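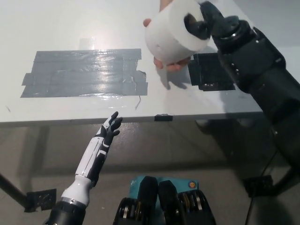 4.2 What the drivers told us

I should own up that I went into this part expecting a story about bad signs. Trilholm has 693 private parking bays with a towing notice, and Hamish Gourlay and I read every notice (yes, all of them, mostly in the rain!). The wording was fine. Only 28 were hidden by a hedge or faced the wrong way.

So we went back to the 52 people who'd agreed to talk after having a car towed, and asked what they did in the first ten minutes. Most rang the police to report a theft. Hardly any rang the number on the notice, even when they'd parked right beside it – one man told me he'd leaned on the post while he made the call.

Figure 1. Workspace, seen from above.

Arnar Þorgeirsson found much the same in Gakow, though his drivers tended to ring a relative first, and I'm still not sure what to make of that. The police desk there logged 675 stolen car reports in October, and he's going through them by hand to see how many were tows. We don't have his final count yet, so I've left Gakow out of the table in 4.3 and kept to Trilholm.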